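1/ October 27, 2019. I promised to some of you a comparison of the two hand-held grippers, the Misteck and the Funel. I have now used both long enough to have an opinion, so I will write it in pieces. It is a long thread, please be patient with me.

2/ First what I compare. Both are grippers you hold in your hand and close with a trigger. A camera sits on the tool and records what the jaws do. Later the recordings are used to teach an arm. In our case the arm is an Ekpo with 6 joints, but in this thread the arm plays a small role only.

3/ The task is clothes. I chose clothes because with hard objects both tools did well and I could learn nothing from it. A cup is a cup. A folded garment changes its shape each time you touch it.

4/ In total I kept 219 recordings. With the Misteck I made 156 of them, the rest with the Funel, which arrived later. So please do not read my numbers as a fair race. I had more practice with one of them.

5/ Weight. The Misteck is lighter in the hand, and I feel this after an hour. The Funel has its battery in the handle, and so the balance is better, although the whole is heavier. My wrist prefers the Funel. My shoulder prefers the Misteck. I cannot give you a better answer.

6/ Finger pads. For me this was the most important part, and I did not expect it. Smooth pads slide on cotton. Ridged pads hold it, but they need to meet the cloth from the side. If you come from straight above, the ridges push the cloth away and you close on air.

7/ For dark fabric I look mostly at the contrast. Black cloth between black jaws is difficult to see when I review the recording, and I suppose it is difficult for the network also. With blue pads I can see at once where the finger ends and where the cloth begins.
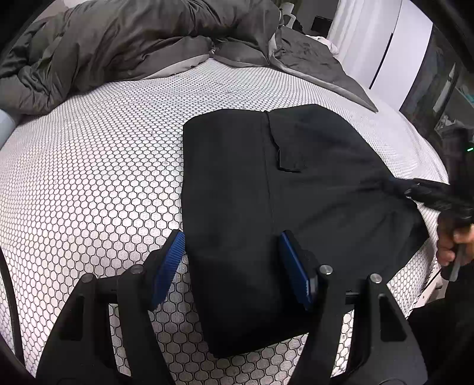
8/ A soft surface is harder than a table

On a bed the mattress gives way when a finger presses on it. The jaw goes deeper than you think and then takes the cover together with the garment. On a table this never happened to me. On a bed it happened in 11 recordings before I changed my way of holding the tool.

9/ What I do now: I put one pad down flat beside the edge of the fabric, I let the other one come to it slowly, and only at the end I close fully. It costs two seconds more. I think it is worth it.

10/ A patterned cover also has some advantage. The software which calculates the camera path needs points to follow. On a plain white sheet the Funel lost its position several times, and the Misteck too, only less often. On a cover with a dense print I have not had this problem with either of them.

11/ Two hands or one? I began with one hand, to keep it simple. For trousers and jackets it is too little. One hand must hold or stretch something while the other one folds, otherwise the whole piece travels over the bed with you.

12/ But two tools means two recordings, and they must agree in time. The Misteck does this with a cable between the two units. It is reliable and it is always in the way. The Funel does it by radio. It is comfortable, but I had to throw away one complete afternoon in March when the clocks did not agree and I noticed it too late.

13/ My advice if you use the radio version: close both grippers together at the start of every recording, where both cameras can see it. Then you have a mark which you can find later by eye.

14/ Cameras. Both have a wide lens. The Misteck shows more at the sides, so that the second hand stays longer in view. The Funel is sharper in the middle and has less distortion near the jaws. For folding I prefer the wide one. For small things, like a zipper or a button, I would take the Funel.

15/ Low light is a weak point of both. In the evening with one lamp, dark fabric becomes one flat area and the seams disappear. I now fix the exposure by hand before I begin. On automatic, the white of the bedding decides everything and the black garment gets what is left.

16/ The trigger. On the Misteck the way is long and soft, you can stop in the middle. On the Funel it is short, and I close more strongly than I intend. Waltraud Lehner, who shares the lab with me, has smaller hands and finds exactly the contrary. So try it before you buy, if somebody near you has one.

17/ Jaw width is measured differently. The Misteck has a sensor on the rail. The Funel estimates it from the picture, from the position of the pads. When a thick fold covers one pad, the estimate jumps. You can smooth it afterwards, but I do not like to repair data.

18/ Repairs. The pads wear out. I changed the ones on the Misteck twice, with two screws each, and it was done in five minutes. On the Funel you must open the outer bracket and then calibrate again. The manual of the Funel describes this on half a page and forgets one step (loosen the lower screw first, please).

19/ For cloth I stay with the Misteck, mainly for the rail sensor and the wide view. If the Funel gets a longer trigger way, I will test it again.

20/ Someone asked me about the Otcombe controller. Yes, it reads both formats, but for the Funel you need the newer firmware. With the old one the left and right units are exchanged, and the arm does everything as in a mirror. I lost one evening with this.

21/ Next I want to try towels, and after this something with sleeves that are inside out. If you have recorded bedding or knitwear with either tool, please write me which pads you used.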